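The refill that wasn't

I signed up to Aveo in February, mostly out of guilt. I'd been carrying the recycling down and it seemed to be nothing but spray bottles, and there on my phone was an advert showing a nice glass bottle and a little tablet fizzing away in it. Never buy another plastic bottle again, it said. I am the kind of person who rolls their eyes at adverts like that and then, when tired enough, gives them a card number.

I've now had four months of it and have cancelled. A couple of people asked me to write up why, after I grumbled in the comments of the post about the draught excluder, so I'm doing that. If you use a refill service and you love it, carry on. I'm not against the idea. I'm against quite a lot of what gets said about it.

The offer goes like this. You pay for a starter box with the empty bottles in it, and after that you get an envelope of tablets through the door every month. Drop one in, fill it up from the tap, wait for the fizzing to stop, and you've got kitchen spray. There's one for bathrooms, one for glass, and one called "everyday", and I still couldn't tell you what the everyday one does on a given day that the kitchen one doesn't.

I started with that question, in fact. I looked at the ingredients on the envelope for the kitchen tablet and the ingredients on the envelope for the everyday tablet, and they are the same list in the same order apart from the perfume. The amounts could be different, I suppose, as those aren't given. I wrote and asked. The reply thanked me for being part of the journey and said that each blend was "tuned to its room". I wrote back asking what had been tuned. That one is still unanswered.
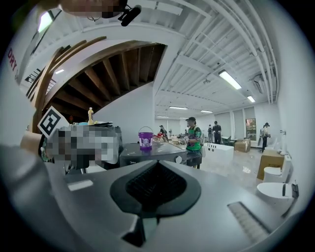

Then there's the matter of how much you get through. The monthly envelope is worked out from a short quiz you do when you join. How many rooms, how many people, any pets, how often do you cook. I answered truthfully and was put down for more kitchen spray than I had bought in the whole of the year before. By the second envelope I had a drawer of the things. You can pause, but the pause button pauses you for a month and then starts you up again without a word, and you find out when it comes through the letterbox.

I don't think that's an accident. If a company sells you less stuff because you need less stuff, it earns less money, and I've yet to meet a company that was relaxed about this. The greenest thing the quiz could have told me was to go away and finish what was under the sink. It didn't have a page for that.

I mentioned all this to Ravindran Kartha, who I used to share an office with and who knows far more about soap than I do, having worked for years in a place that made it for hotels. He was a bit kinder to Aveo than I've been. His view was that shipping water about in lorries really is daft, that most household sprays are nearly all water, and that tablets are a sensible answer to a real problem. Fine, I said, so do they clean? He said that depended on what I thought the other ones were doing.

I've thought about that a lot, because I believe it's the nub of it. Most of the cleaning in a cleaning spray is done by the cloth and by whoever's arm is on the end of it. Wet a surface, give it a minute, wipe it. A bit of soap helps with grease. Something mildly sour helps with limescale. After that you are paying for a smell and a picture of a lemon.

So I tried it, in the least scientific way you can imagine. I did the hob on alternate evenings with the tablet spray and with warm water and a squirt of washing-up liquid in an old bottle. Same cloth, same amount of rubbing as far as I could manage it. I could not tell the difference when I'd finished, and I'd remind you that I wanted to find one as I had paid for it. The bathroom was different: there the tablet spray did next to nothing on the taps, and we have water here in Gakevport that could be used for building. Plain white vinegar shifted it. The vinegar smelled like a chip shop for half an hour and then it didn't.

I should say something about the reviews, as it was the reviews that tipped me over in the first place. There were 497 of them on the page for the starter box when I bought it, and nearly all of them gushing. When I went back and read them properly, page after page, what struck me was how many had been written within a day or so of the box turning up. They are reviews of a parcel. They talk about the tissue paper and the weight of the glass and how lovely it all looks lined up on the windowsill. Hardly any mention a dirty thing becoming a clean thing. I'm sure they are real people and I'm sure they meant it. I'd have written one myself that first evening, had I been asked, because the bottles are lovely. They are also heavy and slippery when wet, and I chipped the neck of one in the sink inside a fortnight. A replacement costs nearly as much as the starter box did.

That takes me to the sums, such as they are. I won't pretend to have worked out the footprint of anything. I couldn't, and I'm not convinced the people who print it on envelopes could either. But I do know that a glass bottle takes a good deal of making, and that you have to use it for a long time before it comes out ahead of the plastic one you already had. And I did already have it! I had several. They had triggers that worked. Nothing stops you putting a tablet in one of those, except that Aveo doesn't sell tablets to anyone who hasn't bought the glass. I asked about this too. Apparently it's for "consistency of experience".

A reader suggested Clametti as the honest alternative, so I bought a pouch of that with my own money, before anybody asks. It's a thick liquid that you dilute yourself, and it comes without a subscription, which I liked straight away. It's cheaper by the bottle. It cleans about as well as washing-up liquid does, and by now you'll have guessed why I think so. The pouch is made of some kind of layered plastic that my council won't take. You're meant to post it back when empty. The label for posting it is on their website, you need a printer, and the pouch has to be rinsed and dried first. I have the pouch still. It's been hanging over the bath tap for weeks, not drying.

How many of those pouches get posted back? I looked for the number and couldn't find one. A firm that was proud of its number would have put it on the front page in large letters, so I've drawn my own conclusion and you may draw yours.

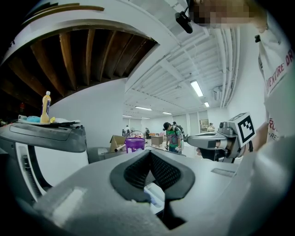
Yellow bottle, white cap, and the blue cloth next to it.

What I've ended up with is dull. I buy one big bottle of washing-up liquid, one big bottle of vinegar and a box of bicarb, and I put them in the spray bottles I had to begin with, not mixed together (vinegar and bicarb cancel each other out, whatever you've seen on the internet, and all that fizzing is just them doing it). I bought a bathroom cleaner in the usual sort of bottle for the loo. My recycling has gone down, mainly, I suspect, because I've stopped buying a different product for each surface and only slightly because of anything I poured into anything.

There is a shop that does proper refills, Arai, at the station end of the high street. You take your own container and they weigh it and fill it. I went in expecting to sneer. The washing-up liquid was good and the woman on the till told me, without being asked, that the laundry liquid they'd had in that month was weak and I'd be better waiting. I'd trust that over any amount of talk about journeys. It's dearer than the supermarket, though, and it shuts at half past four, so it's no use to most people with a job. I don't know what you do about that. I go when I can, and often I can't.

My other grumble is with the word "non-toxic", which is on every one of these packets in soft grey letters. Compared with what? Ordinary washing-up liquid isn't going to poison you at the dose you'd get from a rinsed plate. The word makes you nervous about a thing you already own so you'll pay to stop feeling nervous. The Aveo envelope says it and then, on the back, in letters I needed my reading glasses for, tells you to keep the tablets away from children and not to get them in your eyes. Quite right too. They're strong little things, and they look like sweets. Of everything I've complained about here it's the one I'd actively like them to fix.

Cancelling took two goes. The first time I got as far as a screen offering me a free month, and I pressed what I took to be "no thanks" and had in fact been given the free month. The second time I read every word before touching anything. There was a farewell email with a picture of a turtle. I've still got most of a drawer of tablets, by the way, and if anyone local would like them they can have them, so long as you've got somewhere high up to keep them. Leave a comment and I'll sort it out.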